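Loltutby Opens Tableware Lending Counter for Preschools and Home Daycares

NIMENPORT, 7 Dec 2023 – Loltutby, the toy and tableware library on the lower floor of the Minhas building, has opened a lending counter for pretend-kitchen and mealtime sets. Preschools, home daycares and families registered in Nimenport can now borrow bowls, plates, small spoons and play food for up to four weeks at no charge.

The counter grew out of a trial run in November, when 134 sets went out to home daycares in the area. Most came back on time. Demand was highest for sets that put toy vegetables together with real dishes, and these now make up the larger part of the stock.

"Providers told us they had plenty of plastic pizza," said Bevan Merrick, who runs lending at Loltutby. "They wanted root vegetables, plain plates and bowls that a two-year-old can push around the table. So we bought more of those."
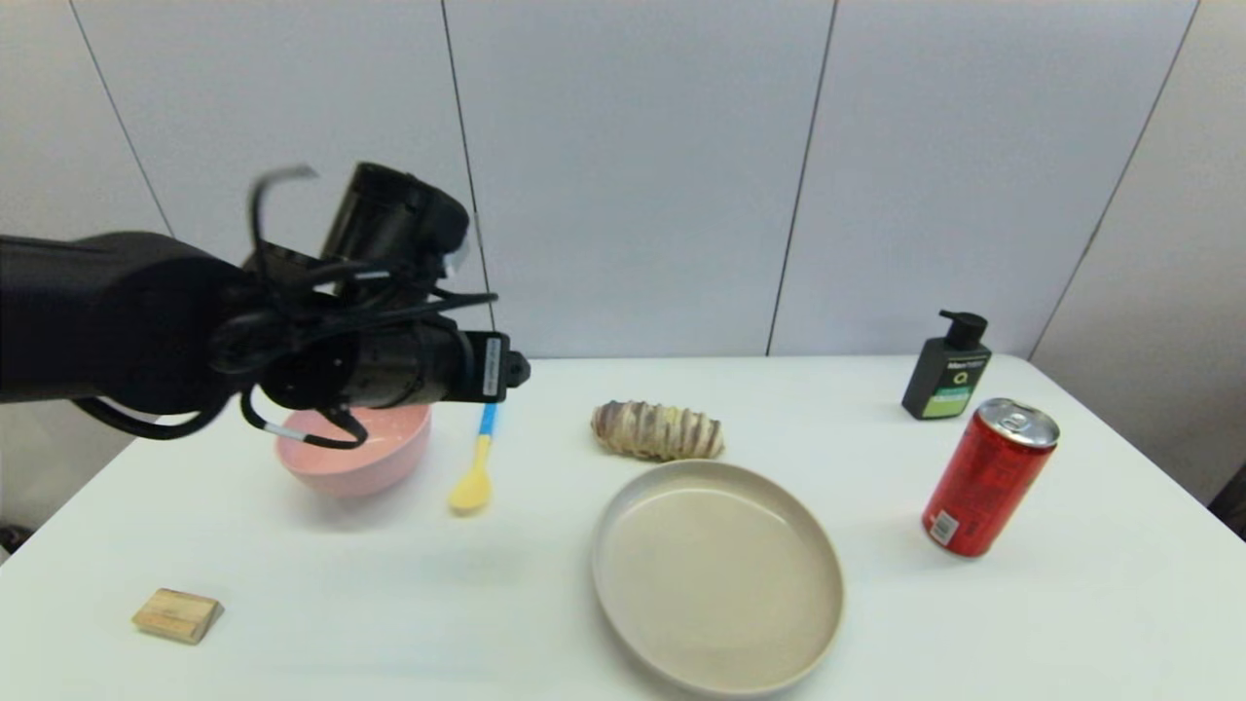 Page last changed: Thursday, 2:40 p.m.

Each borrower puts together a set at the counter from open shelves. A set can be as small as a pink bowl and a round beige plate with one toy taro root, or it can fill a whole bin. Wooden blocks may be added to any set and do not count toward the limit. Clean household packaging, such as drink cans, can be used for playing store but is not lent out and should come from home.

The play food covers everyday vegetables and a number of items that children may know from their own kitchens but rarely find in a toy box. Taro was added after several families asked for it. More root vegetables are on order and will be put out as they arrive.

In all, the counter holds 935 pieces. Of these, 400 are play food and 231 are spoons. The rest are bowls, plates, cups and blocks. Replacement pieces come out of a yearly grant from the Pruda fund, which also paid for the shelving.

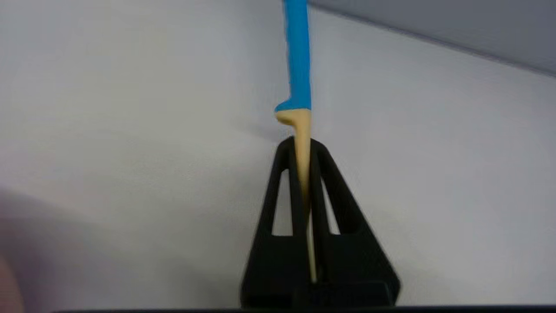 Spoons are the pieces most often lost, and the rules for them have changed. They are now checked out by the piece and written on the borrower's card by color. A two-color spoon is listed with the handle color first, so one with a sky-blue handle and a lower part in pale beige goes down as "blue/beige." Borrowers who bring back a different spoon of the same size will not be charged, but the card will be corrected at the counter.

"The spoons are small and they end up in coat pockets," said Ans Nijs, who looks after the stock. "We would like them back, even in March."

Pieces should be washed by hand in warm water with dish soap and dried before they are returned. Please do not put play food or wooden blocks in the dishwasher, and do not leave blocks to soak. Anything cracked should be packed separately and handed over at the counter – there is no fee for normal wear.

How to borrow

A library card from Loltutby is required. New cards are made at the counter and are ready the same day. Preschools and daycares need a letter with the name of the person who will sign for the pieces. Families may have one set out at a time, daycares two and preschools four. Sets can be renewed once by phone, unless another borrower has asked for the same pieces.

Large bins are heavy when full. Borrowers who come by bus may want to ask for two small bags. Bins are to be returned with the lid on and the piece list inside.

The counter is on the lower floor of the Minhas building, Nimenport, to the left of the stairs. Press questions go to Bevan Merrick, and questions about stock or donated pieces to Ans Nijs, both at the Loltutby front desk.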